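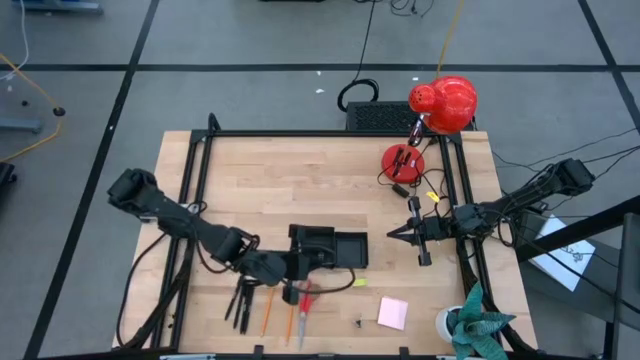

浅色木拼板桌面,灰地毯

发件人:Custódio Carrilho
收件人:木工与旧家具邮件列表
主题:Re: 拼板桌面到底上什么油(很长,慎点)
日期:10/02/2019

Gwendolyn,各位:

这封信我从昨天晚上写到现在,中间还去车间翻了一次旧笔记本,越翻越来劲!拼板桌面上油这件事我能讲一整天,家里人早就不肯听了,所以谢谢你给我这个机会。先把你的原信留在下面,新来的朋友可以先看看,省得回头翻存档。

Gwendolyn Szabo 写道:
> 大家好,我潜水很久了,第一次发帖。
>
> 我夏天从 Brenton 木料行买了一块现成的拼板台面,浅色的,卖的人说是榉木,
> 我看着也像榉木,有那种细细短短的小斑点。打算做成吃饭和写字两用的桌子,
> 家里两个小孩,什么都往桌上洒。
>
> 问题有这么几个:
>
> 我在列表存档里搜了“木蜡油”和“桐油”,看到的意见完全相反。有人说桐油
> 最好,有人说桐油一辈子都干不了。有人说食品级矿物油就够了,有人说矿物油
> 等于没上。我现在手里有一罐 Eskildsen 硬蜡油,是我妹妹做完柜子剩下的,
> 还有大半罐,能用吗?
>
> 砂纸要砂到多少目?我买了一包从粗到细的,最细的是 400。砂得越细是不是
> 越好?
>
> 桌面底下要不要也上油?反正看不见。
>
> 还有,我已经在一个角上试着抹了一点橄榄油(别骂我),颜色很漂亮,
> 现在那个角摸着有点黏。怎么补救?
>
> 最后一个可能很傻:桌面怎么固定到桌架上?我想直接用螺丝从下面拧死。
>
> 先谢谢了。
> Gwendolyn

没有傻问题,最后那个尤其不傻,要我说那是整封信里最要紧的一个,我放到后面细说。下面按我自己的顺序来,跟你的顺序不一样,你将就着看。

先说那个抹了橄榄油的角

不骂你,我自己干过更离谱的事,年轻的时候我拿花生油擦过一整个书架。橄榄油属于不干性油,抹上去以后它不会像亚麻籽油或者桐油那样跟氧气反应、慢慢变成一层固态的东西,它就一直是油,时间长了还会氧化发哈,摸着黏,闻着有股旧油瓶子的味道。你那个角现在发黏,大概就是这么回事。

好在只有一个角,而且抹的时间不长。我会这么弄:找一块旧的白棉布,倒一点松香水(矿物溶剂油那种,五金店都有,开着窗户用),把那个角反复擦,擦到布上不再带黄。换一块干净布再来一遍。然后晾两三天,别急。之后用一二〇目的砂纸把那一块砂掉薄薄一层,砂的时候范围放大一些,往外带出一两个巴掌宽,不然那个角会变成一个小坑,光一斜着打过来就看得清清楚楚。

砂完以后洒几滴水看看。吸水的样子跟旁边差不多,就算救回来了。要是水珠还站着不肯走,说明里面还有油,再擦一轮溶剂。榉木孔细,油走得不深,我估计你一轮就能搞定。

顺便,抹了溶剂和油的布不要团起来扔垃圾桶。这个我在下面单独写,请你务必看那一段,别的都可以跳过。

木头认对了没有

你说有细细短短的小斑点,那多半就是榉木,那些小斑点是射线,弦切面上看是一条条短短的深色纺锤形,径切面上会变成亮亮的小片片,漂亮得很。市面上浅色拼板台面常见的还有枫木、桦木、白蜡和橡胶木。白蜡的年轮纹理很粗,一眼能看出来。橡胶木颜色偏暖,导管线比较明显,像用铅笔画了一道道小短线。枫木最难认,有时候几乎没花纹。桦木我自己也常常认错,有一年在 Parkmont 的旧货市集上我信誓旦旦地跟人说一张桌子是枫木,人家把桌子翻过来,底下写着桦木,写得特别大。

认木头为什么跟上油有关系呢?榉木有个脾气,就是特别爱动。湿度一变,它的宽度变化比橡木、枫木都厉害,所以拿榉木做大面板,上油可以稍微马虎,固定方式绝对不能马虎。你看,又绕回螺丝那个问题了,我先忍住。

还有一点,拼板台面上那些小木条来自不同的树、不同的部位,吸油速度不一样。上第一遍油的时候你会觉得糟了,怎么一块深一块浅,像打了补丁。别慌!放一夜再看,会匀很多,第二遍上完基本就顺眼了。有些木条天生就深一点,那是它的本事,留着吧,我反倒喜欢这种深浅不齐的桌面。

砂到多少目

这里我要泼一点冷水:砂得越细越好是个误会,至少对硬蜡油来说是。砂得太细,表面被磨得太光,油吃不进去,浮在上面干成一层,不耐磨,第一年就会在常放胳膊的地方磨花。

我自己的顺序是八十目起步(只在有机器刨痕或者拼缝不平的时候才用),然后一二〇,然后一八〇,到这里硬蜡油就可以上了。你想摸着更滑溜,可以砂到二二〇,再往上我就不建议了。你那张 400 目的不要浪费,它有个绝佳的用处:第一遍油干透以后,用它轻轻地、真的很轻地,把表面竖起来的小毛刺带掉,力气大概就是擦眼镜的力气。带完以后用手一摸你会叫出来的,我每次都叫。

每换一道砂纸之间要把粉末吸干净。粗砂纸掉下来的砂粒混在木粉里,你换了细砂纸接着磨,它就在底下画圈圈,划出来的印子等上了油才显形,那时候哭都来不及。我用吸尘器加圆毛刷头吸一遍,再拿微湿的布擦一遍。

说到湿布,还有一步很多人省掉:砂到一八〇以后,整个桌面拿拧干的湿海绵擦一遍,让木纤维立起来,干了以后再用同一道砂纸轻轻过一遍。这样将来你家孩子第一次洒水的时候,桌面不会一下子变成砂纸。做一次不够的话就做两次,我给榉木一般做两次。

检查砂痕的办法:晚上关掉顶灯,把一盏台灯放在桌面的高度,光贴着桌面扫过去,所有的印子全跑出来。第一次看会受打击,做好心理准备,大部分印子白天根本看不见。横着纹理的那种一定要处理掉,顺着纹理的细印子我就睁一只眼闭一只眼了。

要是你用圆盘砂光机,走慢一点。再慢一点。大家都推得太快,机器还没来得及把上一圈磨掉就过去了,留下一串小卷毛一样的印子。最后一道我总是手工顺着纹理推几遍,用软木块包着砂纸,听那个声音变得越来越细,非常解压。

到底上什么油

列表里吵这个吵了好多年,我自己的立场也换过几次,下面写的是我现在的看法,明年可能又变了。

矿物油。食品级矿物油用在砧板上很好,便宜,没味道,用坏了再抹一遍。它不会干,所以给不了什么保护,桌子上用的话,一杯热茶放一会儿就有印子,而且会往纸上渗,你要在上面写字,作业本会变透明。所以我不会拿来做桌面。

纯桐油。我很爱桐油!味道像坚果,出来的表面哑哑的、暖暖的,防水比亚麻籽油好。可是慢,真的慢,纯桐油一遍要等好几天,天冷了要等一个多星期,四五遍下来一个月过去了,全家在地上吃饭。说桐油一辈子干不了的那位,大概是抹得太厚又没把多余的擦掉,厚桐油干出来会起皱,像热牛奶上面那层皮。薄薄地来,兑点溶剂,它是会干的。

生亚麻籽油。比桐油还慢,颜色越来越黄,地下室里潮一点还可能长霉点。历史感很足,我给工具把手用,给桌面不用。

熟亚麻籽油。罐子上写着“熟”,其实大多是加了催干剂,干得快多了,便宜,好上手。黄也是会黄的。浅色榉木上一层会变成蜂蜜色,有人就喜欢这个。

聚氨酯擦拭漆。这个不算油,可是不少人拿它做餐桌,耐水耐热确实最强。缺点是坏了不好补,局部磨穿了要整面重砂。家里有小朋友的话,其实可以考虑,我只是自己不爱那个手感。

硬蜡油。油加蜡加树脂,擦上去,擦掉多余的,干了以后有一层很薄的膜,手感还是木头。热杯子水印都能扛一阵,关键是哪里坏了补哪里!所以回答你的问题:你妹妹剩下的那大半罐,能用,很合适,我自己厨房那张桌子用的就是同一种。

不过先检查那罐子。开过的硬蜡油,罐口漏气会结皮。打开看一眼,如果上面有一层皮,像布丁那样,沿着边割开,整张揭掉,底下的油用丝袜或者滤漆纸过滤一遍,还能用。要是整罐都稠得像果酱,就别勉强了,按当地规矩送去处理。用之前慢慢搅,把罐底的东西全搅起来,哑光的那些粉都沉在底下,不搅的话前半罐亮后半罐哑,我吃过这个亏,一张桌面做出来两种光泽,怎么看怎么像两张桌子。

另外一定先在底面找个地方试。同样一罐,在榉木上和在松木上是两码事。透明硬蜡油会把浅色木头的颜色往深里带,跟拿湿布擦过的颜色很接近,所以想提前知道效果,擦点水看就行了,水干掉之前的那个样子,差不多就是以后的样子。喜欢原来那种白白淡淡的颜色的话,有一种加了微量白颜料的版本,专门抵消变深变黄,上之前也请先试,抹厚了会在拼缝里积白线。

我怎么上

写具体一点,省得大家来回问。

准备:室温,别开暖气对着吹,也别在太阳底下。底面先做。把桌面放在几根垫条上,四周能走一圈最好,我见过有人贴着墙做,结果靠墙那一边怎么都擦不匀。

分区来。一次做一条,顺着纹理,宽度就是你手臂不用伸直能够到的宽度。我用白色的百洁垫蘸油,Gandureo 的那种薄垫子就很好,不掉毛,也够硬,能把油揉进去。油要少!大家的毛病都是倒太多。我车间里那张桌子,桌面不小,第一遍也只用了 200 毫升,第二遍比第一遍更少。揉开以后等十来分钟,看见哪里吸干了发哑就补一点点,然后用干净棉布把表面所有浮着的油擦掉,擦到手背滑过去不觉得黏。

擦掉这一步是全部的关键。你会觉得都擦没了,白干了,其实该进去的都进去了,留在面上的那些只会变成黏糊糊的麻烦。

侧边和端头。端头吸油像喝水一样,多喂几次,喂到它不肯吸为止。端头没喂饱的话,湿气从那里进出最快,裂也从那里裂起。做完端头之后拿 400 目把那两条棱轻轻倒一下,棱太尖的地方油挂不住,最先磨白,小孩撞上去也疼。

第二遍。看罐子上写的时间,我一般隔一夜,天气潮就隔两夜。先用刚才说的细砂纸带一遍毛刺,吸尘,再上。第二遍更薄,薄到你怀疑自己有没有上。两遍够了,吃饭的桌子我偶尔在中间常用的区域加第三遍。

等。表面摸着干了可以轻放东西,不过真正硬起来要等两三个星期,这期间别铺桌布,别放橡胶脚垫的东西,别用湿布捂着。洒了水马上擦。我知道有小孩的家里这个要求有点像开玩笑,你能做到一半就很好了。

底下要不要上油

要!

你想啊,上面封了,底下没封,湿气从底下进出得快,上面进出得慢,两面胀缩不一样,板子就翘。虽说油类封得没有漆那么严,差别没那么大,可是榉木拼板我还是老老实实上下一样对待,遍数也一样。底下可以不砂那么细,一二〇就行,颜色匀不匀也无所谓,油要上到。你正好拿底面练手,等做到上面的时候手感已经有了。

我早年有一张没做底面的,在客厅里过了一个冬天,中间拱起来,放颗弹珠会自己滚到桌边。家里小辈觉得太好玩了,死活不让我修。

抹布!!!

这段请大声念给家里人听。凡是蘸过干性油的布、垫子、纸巾,硬蜡油、桐油、亚麻籽油统统算,都会在氧化的时候发热,团成一团热散不出去,是真的会自己烧起来的,跟有没有火星没关系。我一个车间邻居的铁皮桶就这么冒过烟,幸好桶有盖,也幸好放在院子里。

用完以后有两个办法。一是一块一块摊平,单层,晾在室外不挨着别的东西的地方,晾到硬邦邦像纸板了再丢。二是泡水,装进带盖的金属桶,水没过布。我两个都做过,现在基本用泡水的办法,省得风大把布吹到隔壁去。砂下来的带油木粉也一样,吸尘器的集尘袋别过夜留在屋里。

固定:终于到这里了

千万不要从下面拧死!榉木面板横着纹理的方向,一年里会胀会缩,幅度看你家的干湿变化,宽一点的桌面肉眼就看得出来。螺丝拧死了它没地方去,要么从拼缝开裂,要么把螺丝孔撑坏,或者整张拱起来把桌架也带歪。顺着纹理的长度方向几乎不动,可以不管它。

办法有好几种。8 字片是我最常用的,圆形的两头,一头拧在桌架上,一头拧在桌面上,中间能转一点点,木头胀缩的时候它跟着转。便宜,装起来快,桌架的木框上面要挖一个浅浅的圆坑让它转得动,挖得比片子大一圈。Z 形扣也好,桌架内侧开一道槽,扣子一头伸在槽里,留出缝来让它滑。老办法是木扣,自己拿边角料做,形状像一个小台阶,跟 Z 形扣一个道理,我给旧家具修桌子的时候都用这个,看着舒服。

如果你用的是金属桌架,最简单的是在横梁上把螺丝孔改成长圆孔,长的那个方向要横着木纹,中间那一排可以用普通圆孔拧住,让桌面从中间往两边对称地动。螺丝加平垫圈,拧到刚贴住,再退回来一点。垫圈和木头之间我会抹点石蜡,滑得顺。

我做过一张给朋友家的长桌,上下一共用了 4 个长圆孔,其余都是 8 字片,过了三个冬天还是平平的。每次去吃饭我都要趴下去看一眼桌底,已经变成他们家的固定节目了。

螺丝长度也要说一句:拿尺量,别拿眼睛量。装之前在钻头上缠一圈胶带当深度记号,胶带一碰到木头就停。从底下拧穿桌面的那一声,我听过一次,够了。

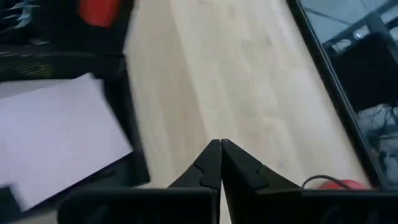 日常怎么伺候

硬蜡油的桌面平时就用微湿的布擦,擦完用干布带一下。洗洁精可以兑得很淡偶尔用用,含氨的玻璃水别用,钢丝球别用,那种一擦就亮的家具喷蜡也别用,里面的硅油会钻进木头里,以后想补油的时候怎么补都补不上,一摊一摊地缩开,我管它叫鱼眼,看见就头疼。

哪里摸着发干发白了,就在哪里补。先擦干净,晾干,用旧的细砂纸轻轻带一下,拿布蘸一点点油擦进去,再擦掉多余的,边缘往外淡开。一块巴掌大的地方前后也就几分钟,第二天就看不出来了。我每年 10 月暖气开之前会把整张桌子过一遍,你要是常年在桌上做手工,可能半年就想来一次。

水印分两种。白色的那种是湿气闷在蜡层里,很多时候自己过两天会退,不退的话用布蘸点油打圈擦。黑色的那种是水跟铁在一起,比如湿的铁锅搁了一夜,榉木单宁少,不像橡木那么容易发黑,可也会有。黑印要用草酸溶液漂,戴手套,通风,漂完要用清水擦干净,然后局部重新上油。我就不在这里展开了,想听的话另开一个主题,我攒了一肚子的草酸故事。

烫印不好办。硬蜡油说是耐热,热茶杯可以,刚离火的锅绝对不行,锅垫还是要有的。

压痕倒是有个特别好玩的办法,每次演示都有人鼓掌:湿布盖在压痕上,熨斗尖隔着布点几下,蒸汽一进去,被压扁的木纤维就鼓回来了。纤维断掉的那种没用,刀划的就没用,磕的、砸的很灵。鼓回来以后等它干透,轻砂,补油。上过油的地方蒸汽进去得慢,多来几次。

写字的问题

你说要两用,那我多唠叨一句。硬蜡油的桌面硬度取决于木头,小朋友拿圆珠笔在单张纸上用力写,字会印下去,榉木算硬的,还是会有一点。垫本子就行。要么就接受它,我厨房桌上有一道很久以前的除法竖式,斜着光能看见,算错了,每次看见都想笑,我是不会把它砂掉的。

水彩笔趁新鲜用湿布擦,干了用一点酒精棉点着擦,擦完补油。油性记号笔也是酒精,别来回抹,会越抹越大。

买拼板的时候看什么

这个你已经买了,写给后面要买的人。

去 Brenton 那样能让你自己翻板子的地方最好。先看端头,年轮的弧线有上有下地交错着比较稳,全朝一个方向的容易整块成弧。再看拼缝,指甲划过去不该有台阶。通长木条的比指接的贵,也好看些,指接的稳定性没问题,就是端头那些锯齿接口看着花,有人喜欢有人烦。蹲下来眼睛贴着板面看过去,翘没翘一眼就知道,别不好意思蹲,店里的人见多了。

买回家别急着拆了就做。平放,底下垫条,上下都能透气,在要用它的那间屋子里放一两个星期,让它先跟你家的空气认识一下。有人把板子斜靠在墙上放了半个月,拿下来已经弯了。也别直接平放在水泥地上,底下那面会吸潮。

你要是已经量好尺寸要锯,记得锯完的新端头当天就抹一遍油,哪怕整体还没开始做。

费用我翻了一下笔记本:上一张桌子的油、垫子和砂纸全加在一起是 44 块,没算板子,油还剩了一些。你已经有油了,只会更少。

还有两个别人私下问我的问题,一并答了

能不能在老漆上直接上硬蜡油?不能,它要进木头里去,有漆挡着就只能浮着,干不好。要么砂到裸木,要么用脱漆剂,没有捷径。怎么知道原来上的是什么?拿棉签蘸酒精在不显眼的地方按一会儿,发黏了多半是虫胶;再不行就试漆用稀释剂,软了多半是硝基。都没反应,可能是聚氨酯,准备好口罩和耐心吧。

能不能油和漆混着来,底下桐油上面聚氨酯?可以,桐油要干透,透到闻不出味道为止,少说一个月。颜色会很深很润,做小件特别漂亮,大桌面我嫌等得难受。

好了,我发现已经写了这么长。Gwendolyn,你先把那个角处理了,底面试一小块,把结果发上来,最好在白天靠窗的地方看颜色,灯下看什么都偏黄。做固定之前告诉我们桌架是什么材料、横梁多宽,大家帮你一起想孔开在哪里。我特别想看做完的样子!

列表里用过白色版硬蜡油的也请出来说两句,我只在枫木上试过,榉木上到底发不发粉,我一直很好奇。

另外,上个月有人问怎么自己做木扣,我答应了画个图,还没画,没忘。

Custódio

又及:刚才说泡抹布的桶要带盖,补一句,盖子上面别压东西,隔天记得去看看水干没干。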